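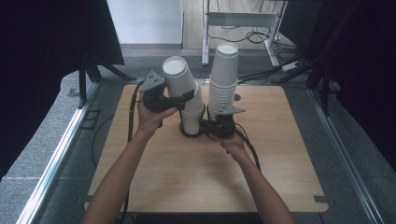 Like trying to shell peas in somebody else's hands, wrote one tester on the feedback form last July, and then asked whether there would be another round. There is, and we need people for it.

Paid participants wanted: Gosar hand-held gripper kit, second user trial
Dedeck Ltd, McAlister House, Wotholm

Dedeck makes the Gosar, a pair of grippers you hold, one in each hand, and use to do ordinary jobs that you could do much faster without them. The movements are recorded and go towards teaching robot arms to do the same ordinary jobs. The kit goes on sale next year at £1190 the pair, cables included, and before we ask anyone to part with that sort of money we would like to watch people who have never met us try to use it.

Our own staff have become far too good at this. They can set down a paper cup with the grippers while talking about their holidays, and are no help whatsoever in finding out why the rest of the world drops it. They also wrote the instructions, which they regard as clear.

What you would be doing

Mostly cups. You will stand at a table with a gripper in each hand and take paper cups off a stack, pass them from one gripper to the other, and put them back on a stack. Later in the session there may be other things to pick up, depending on how the cups have gone. Each session has two blocks of 50 minutes with a proper break between them, and tea, served in mugs, which you may lift by hand.

Before the first block you get the printed quick-start guide and nothing else. A member of the team will be in the room and has been told to say nothing unless you are about to hurt yourself. Please don't take this personally. The second block begins with a short lesson, after which most people improve and some become quite competitive.

Afterwards there is a form. It asks about grip, weight, the reach of the jaws, where the cables go and where you wish they would go. There is a large box at the bottom for remarks. Last time it wasn't large enough, and several people carried on over the page.
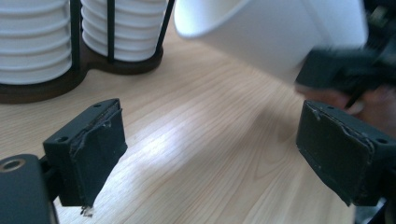
The finger pads are the part we most want opinions on. A pad that grips beautifully tends to hang on to a cup after you have asked it to let go, and one that lets go cleanly tends to do so early. We have three new materials to try and will swap them during your session without telling you which is which. If one strikes you as dreadful, say so at the time and in whatever words come to hand. The designer has left the building for the duration of the trial.

The other thing on our list is separating cups. Anyone with fingers can get the top one off a nested stack without thinking, usually by way of a small twist learnt at a children's party. With grippers you may find that the top one brings its neighbours along. We are collecting techniques, and if you invent a good one it may well end up in the manual, uncredited, as is traditional.

Who we are looking for

Adults of 18 and over who can stand for most of an hour and are comfortable using both hands. Left-handed people are especially welcome, having been almost entirely missing from the first trial, and so are people with small hands, for whom the present handle is probably too thick. We think it is. The person who drew it has large hands.

You don't need any background in robotics. If you work with grippers for a living, or own shares in anyone who makes them, this one isn't for you. Nor can we take anyone from the July round, however fondly you remember us. A tendency to mutter is an advantage, as we learn a great deal from muttering.

What is recorded

The grippers record their own position, how far the jaws are open, and video from a camera on each one. A further camera looks at the table. Your hands and forearms will be in the footage and your voice may be too. We don't aim anything at your face. You will be given a consent sheet to read before you come, in normal-sized type, and you can withdraw during the session or afterwards and have your recordings deleted. You keep the money either way.

Pay and practicalities

£70 per session, paid by bank transfer within the week. Bus and train fares to Wotholm are refunded on sight of a ticket. There are 16 places and one session per person. The room is on the ground floor with level access, and the table can be raised or lowered. Parking at McAlister House exists in the sense that there is a car park and it has cars in it; the bus is better.

Please wear something with sleeves that push up and stay up, and leave rings and bracelets at home if you can bear to. Long nails are fine. Someone always asks.

How to apply

Send a short note to the trials desk at Dedeck by 28/12/2019, saying which hand you write with, whether mornings or afternoons suit you, and your glove size if you know it. If you don't, measure round the widest part of your palm with a bit of string and tell us the length. Please don't post us the string.

We reply to everyone, including those we can't fit in, who go on the list for the next trial. That one is expected to involve folding tea towels, and the staff are already bad at it.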